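December, sim bench, 9:15 pm

Okay, so I promised Eun-ji I'd finally write down how we sign off on a run before it goes anywhere near the real cell at Erstead, and I keep putting it off, so it's going in here in whatever order it falls out of my head.

First thing: seeds. Every batch gets 30 of them, fixed ahead of time and written at the top of the page. Last month I swapped in a few "nicer" ones halfway through and my lovely 93 percent turned out to be worth nothing (sorry again, everybody). If a seed crashes, it counts as a failure and stays in the list.

Second thing is the stop limits. They live in the Bedoya config and they're the same in sim as on the hardware, even though nothing can get hurt in sim! I know it's tempting to loosen them to get a policy through. Don't. 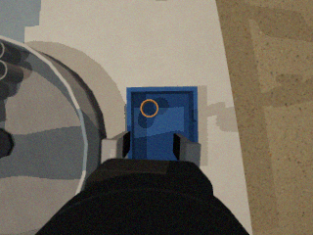 Same goes for contact checks. We log every touch between the fingers and anything that isn't the target - bin, turntable rim, table, the lot - and a grasp with an unlogged touch doesn't get called clean. I had the logger at 15 Hz for ages and it missed the short bumps, so now it's at 1000 and the files are huge. Fine. Disk is cheap, and I'd much prefer big files to arguing over whether something got nudged.

Then the turntable. My proposed rule is that the disc has to be locked in the config any time the fingers are below the rim, and the arm goes back up to clearance height before any rotation command. Straight up, no clever diagonal exits over the divider. It costs a bit of cycle time and I'm okay with that. The Vullholm setup already does it this way and I'd love for us to match them so we can trade scripts.
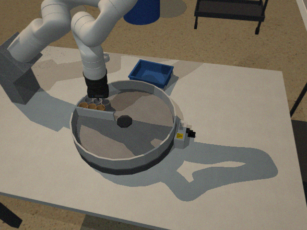 Yu-na Bang read the draft over my shoulder and said the lock rule is fine, but it needs to say who is allowed to override it, and that "whoever is at the keyboard" is a bad answer. She also wants the override written into the run log with initials. Fair! Adding both.

Still to do: move the limits into their own file, rerun the Jesano batch with the new logger, ask Eun-ji what clearance height she wants.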